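The long goodbye to the kitchen table

When we moved to Vastonstead, the estate agent's particulars listed a kitchen, a utility area and a "breakfast opportunity". The opportunity was a shelf. It stuck out of the wall at the height of my ribs and had two stools under it, both of which sloped forwards, like chairs in a burger bar that wants you gone.

I am told this is what people want. The kitchen table, that great lump of wood on which generations have rolled pastry, done fractions and opened bad news from the bank, has been quietly leaving the British home. In its place has come the island, which has a sink in it, and the perch, which has a phone charger in it. You can't play cards at either without someone getting wet or electrocuted.

So in July I set out to buy a table. A plain one, with a leg at each corner.

The first showroom, Donon, occupies what used to be a carpet warehouse by the ring road. It had 26 tables on display and I was not allowed to call any of them that. They were "surfaces". The one I liked was named the Ravn and cost £3414 without chairs. I asked what it was about the Ravn that took it past three thousand pounds and was told it had been designed to disappear. I said that for that money I would rather like to be able to find it.

The assistant was patient. She asked how we ate. I said mostly with forks. She wrote something down.

Next came Horketti, whose tables extend. Everything at Horketti extends. There is a bench that becomes a longer bench. The table I tried went from seating four to seating ten by means of a lever, a hidden leaf and a noise like a goose being sat on, and it took 3 of us to get it back. I don't know ten people I would want in my kitchen at once, and if I did I would put the awkward ones on the stairs with a plate, as my mother used to.
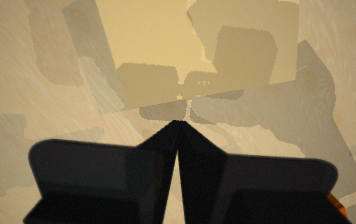
What neither shop could sell me was the marks. The table I grew up with had a burn the shape of Ireland from a saucepan, a groove where my brother had tested a penknife, and a patch at one end that was always faintly sticky whatever you did to it. It wobbled for 30 years on a folded beer mat. When my parents moved to the bungalow it went to a neighbour, who sawed it down for a workbench, and I have never entirely forgiven him, though he did ask.

New tables come with a leaflet on how to stop any of this happening. No hot pans, no cold glasses, no lemon, no direct sunlight. The Ravn's leaflet advised against leaning. There is an oil you apply twice a year and a cloth to apply it with, sold separately.

In the end I bought one from a church hall that was clearing its back room. It has a drawer that doesn't open and something rattling inside it. We carried it home down the hill in the rain, stopping to let people by, and got it as far as the hall, where it stayed for a week because nobody had measured the door.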